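Does Wood Really Come From Thin Air?

Somebody may have told you that a tree is made mostly of air. Don't believe it just yet. Trees grow in dirt, so shouldn't the wood come from dirt?

Try checking. Grow a bean in a pot for 90 days and weigh the dry soil before and after. It hardly changes.
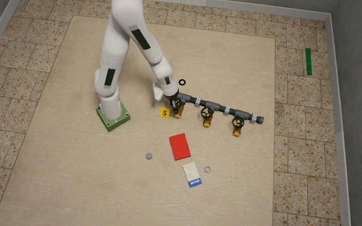 So is it all water? No — dry wood is still heavy. Leaves take in a gas called carbon dioxide and use sunlight to turn it, with water, into sugar. The plant builds wood out of that.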